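Keeping geckos at home: tips for the weekly clean

I love my leopard geckos, and I've come to love cleaning day too! Leopard geckos are tidy little reptiles that pick one corner as a toilet, so half the work is done for you before you start.

Spot clean every morning with a bit of kitchen roll. Every 2 weeks, lift everything out, wash the hides in hot water and rinse them until there's no smell of soap left at all. I keep an old toothbrush for the grooves in the cork bark - brilliant for getting out shed skin.
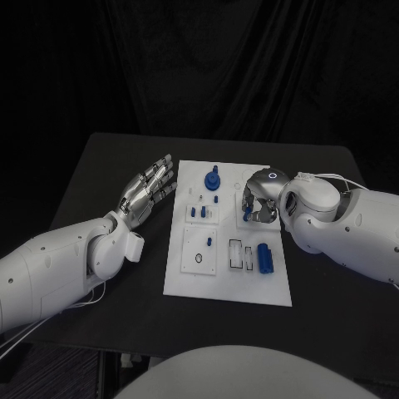

Water bowls need more care than most people give them, and a slimy bowl is easy to miss under a warm lamp. Scrub it with its own brush, one that never goes near your own washing-up. Clips, feeding dishes and thermostat bits are fiddlier, so do them all in one go and lay them out on an old towel, with every piece in plain view and nothing rolling off out of sight. I've found so many lost suction cups since I started doing it this way!

Live food needs a clean home as well. Crickets kept in a ventilated tub with egg box and a slice of carrot stay lively for ages, and they smell far less if you tip out the droppings every few days. Mealworms are easier still - a shallow tray of oats and they're happy.

Check the warm end is back up to heat before your gecko goes home, and wash your hands well afterwards. Mine always march round the whole tank inspecting my work, licking every single stone, and I could watch them all evening.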